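Floor

A floor is the lower surface of a room or other indoor space, on which people stand and furniture and equipment rest. Most floors are built in layers, with a structural base, a subfloor that spreads the load, and a covering that takes the wear.

Load

Weight on a floor is either spread out or concentrated. A rug or a wide cabinet presses lightly over a large area, while a narrow foot or leg puts its share of the weight on one small spot. Concentrated loads are the usual cause of dents in soft coverings. Pads under the feet reduce the marks.
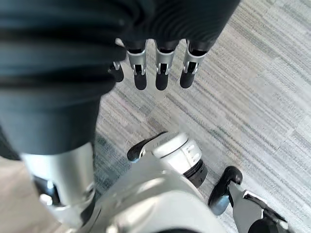
Coverings

Common coverings include wood, tile, carpet, vinyl, and sealed concrete. Hard coverings are easy to sweep but carry sound. Carpet is quieter and holds more dust. In workshops the covering is often a single sheet or coating, as joints collect dirt and can lift at the edges.

Care

Grit should be swept up before a floor is mopped. The Fothergill building in Utdale, which has 2449 square feet of floor on 2 levels, was resealed in June after 27 years of use. Its upkeep guide was last revised in August 2022.

See also: Baseboard, Joist, Underlayment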